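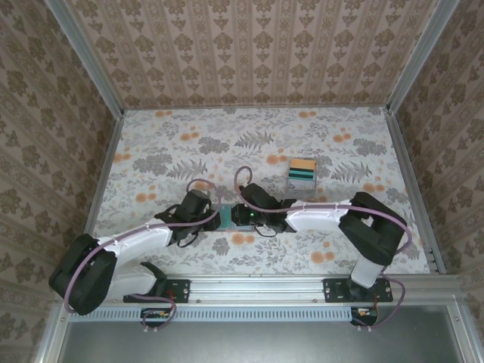

Lining paper before patterned wallpaper – do I need it on old plaster?

Posted by Maysoun Saab, 04/06/2019

I'm redoing the back bedroom of a terraced house in Horcombe. The old woodchip came off with a steamer and took some of the skim with it, so there are shallow dents near the window and a long hairline crack above the door. I've filled the worst and sanded it back. The plaster underneath is sound when I tap it, apart from a patch low down by the chimney breast which sounds a bit hollow.

I've bought a patterned paper, paste-the-wall type, fairly thin, with a leaf repeat on a pale background. The shop told me to put lining paper up first, 1000 grade. My brother-in-law says that's a waste of money and I should size the walls and get on with it. The room isn't big but I'm doing it on my own in the evenings and would like to skip a stage if I can.

Also, if I do line it, does it have to go on sideways? I've seen both. And how long do I leave it before the top paper goes on?

Tidewrack

I'd line it. Pale thin papers show everything, and you will see the filled patches when the light comes in from the side, even if they feel flat under your hand. Filler and old plaster also take up paste at different rates, so you can get seams that lift in one place and hold in another.

Sideways (cross-lining) is the usual way, so that the joins in the lining don't fall in the same place as the joins in the top paper. If you are on your own, it is awkward to hang a long horizontal length. You can hang it upright as long as you start with a half width, so the joins are staggered. I did our landing that way and it has been fine.

Butt the edges, don't overlap them. A small gap can be filled and sanded, but an overlap will show through as a ridge. Stop the lining just short of the corners and the skirting.

Leave it two days at least before the top paper. Longer if the room is cold. It needs to be dry right through, and if there are bubbles at first, leave them alone, as most will pull flat.

Before any of that, sort the hollow patch. Cut it out and fill it in layers. Wet lining paper shrinks as it dries and can pull loose plaster away with it.

Juduseck

just size it, never lined a wall in my life and no complaints. get a decent paste

PotteringPam

Agree with the first answer about the hollow patch. I'd add that low down on a chimney breast could be damp – is the fireplace blocked up, and has it got a vent? If there's no vent I would look at that before spending anything on paper. Ours came up in brown marks 11 months after we decorated and the whole wall had to be done again.

On the grade, 1000 is middling. It will hide small marks but not a dent you can feel, so go over the window wall again with fine filler first. Check the batch numbers on your patterned rolls as well, and buy a spare while the shop still has that batch. Mine was out of stock by August when I needed one more.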